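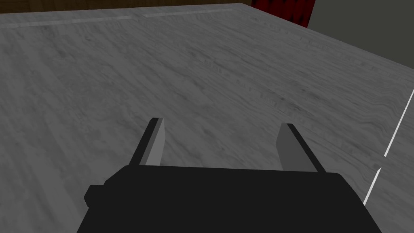 Home | Topics | Machines | Housework | Index

Chore automation is the use of machines to do everyday jobs in homes and small workshops, such as clearing a table, folding washing or passing tools. Single-purpose machines for washing and floor cleaning have been common for decades. A general machine that can move from one chore to the next is still at the research stage.

Simulation

Much of the early work is done on a computer. A simulated robot can drop a plate 500 times without anyone sweeping up, and the table, lighting and walls can be changed between runs. Grippers with two flat fingers are widely used because they are simple to model and to build. The weakness of simulation is contact: cloth, liquids and worn screws behave less predictably in a real room – and skills learned on screen often fail there.

Two-armed work
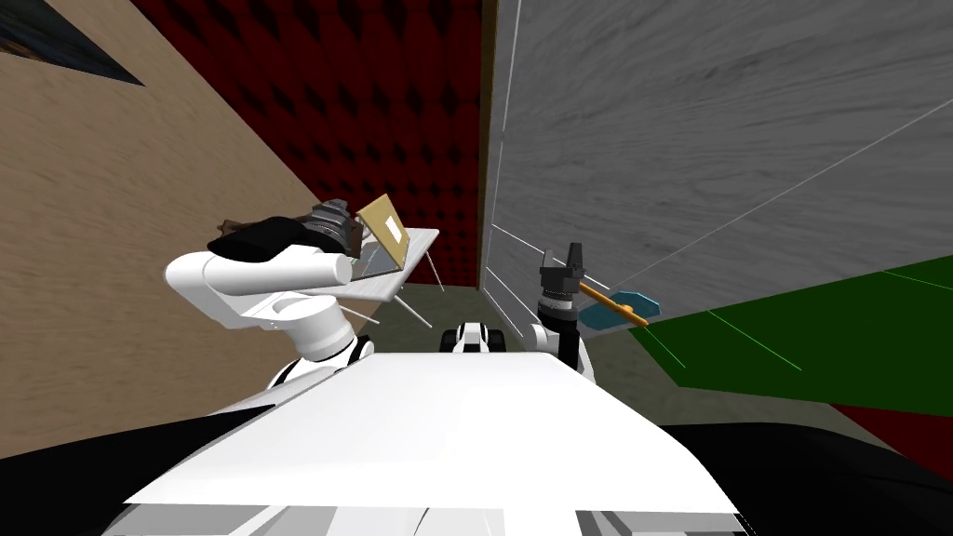

Many chores need two hands, one to hold the work and the other to use a tool on it. Both arms must be planned together, as a small error in how a board is held changes where the tool has to go. Malsha Munasinghe's Odside study set 693 simulated tasks of this kind, ranging from wiping to simple assembly. Tasks with one arm were finished far more often than those with two, and most failures came at the moment of first contact.

State of the field

The Zostholm trials, run by Anwara Sikder, moved a smaller set of jobs into a real workshop. Machines were given 90 seconds for each job and were allowed 5 attempts. Fetching and placing went well when the parts were laid out in advance. Sorting a mixed drawer did not, and the sessions planned for December were given over to that problem alone.

Shop-floor use is further along than household use. The Wodon system, for instance, loads trays at a fixed bench where every part arrives the same way up. Homes offer no such order, and furniture is moved, lids are left off and light changes through the day. Cost is a further limit, as is safety around children and pets.

Opinions differ on how soon this will change. Wanigasekara, a maker of arms for small workshops, sells its products for bench work only and does not list any household task among their uses.

See also: Gripper; Service robot; Simulation training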